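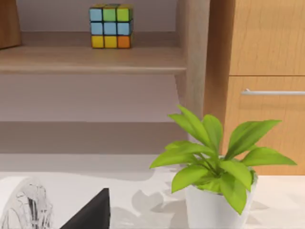 1. Project background

Our group worked on object search in simulated kitchens. The task is simple to state: a mobile arm with a two-finger gripper is told the name of one small object and has to bring its wrist camera to a view where the object is visible and reachable, then stop. Grasping was left to the Haltska group, who use our final poses as their starting points.

We used the Rutness simulator with the kitchen set from last year's course. The baseline policy, Caputo, was already trained when we got it in September. Our part was to add a memory of places already checked and find out whether it cut down on wasted motion.

2. Why shelves

Early tests showed that Caputo did well with objects on the counter and badly with objects on shelves. The wrist camera spends most of an episode pointed at the work surface, and a shelf only enters the top of the view when the arm tilts back. In the render at the start of this report, the Rubik's cube is on the shelf, and the counter with the whisk and the potted plant takes up much more of the view. The cube covers few pixels compared with the plant. Small targets high in the image like this one became our main test case.

3. Method

The memory is a coarse grid over the kitchen. Each cell stores how long it has been in view and at what distance. Cells seen only from far away count as half checked. The policy reads the grid together with the camera image and picks the next wrist pose.

We trained on 1,108 episodes with random object placement. Plants, utensils and other clutter were moved between episodes so the policy could not learn one fixed layout. Testing used 100 new episodes, the same ones for both policies. An episode failed if the arm touched the furniture or ran past 169 steps.

4. Results

Caputo with memory finished 14 more test episodes than Caputo alone. Nearly all of the gain came from shelf placements. Counter placements did not change in any way we could measure.

Collisions went up slightly. Most were between the gripper fingers and the front edge of a shelf, when the arm moved in for a closer look at a half-checked cell. We tried a larger safety margin, but then the arm stopped too far away for the Haltska grasping code.

5. Problems and open points

Leaves were hard for the grid. A cell behind a plant was often marked as checked when only part of it could be seen. We started on a fix using the Grirkmont depth filter and did not get it running before the deadline. The branch is in the project folder, and the training script there still expects the old grid size, so change that first.

We also have no results on a real arm. Lighting in the simulator is soft and even, and we expect the detector to need retraining before it is used in the lab kitchen.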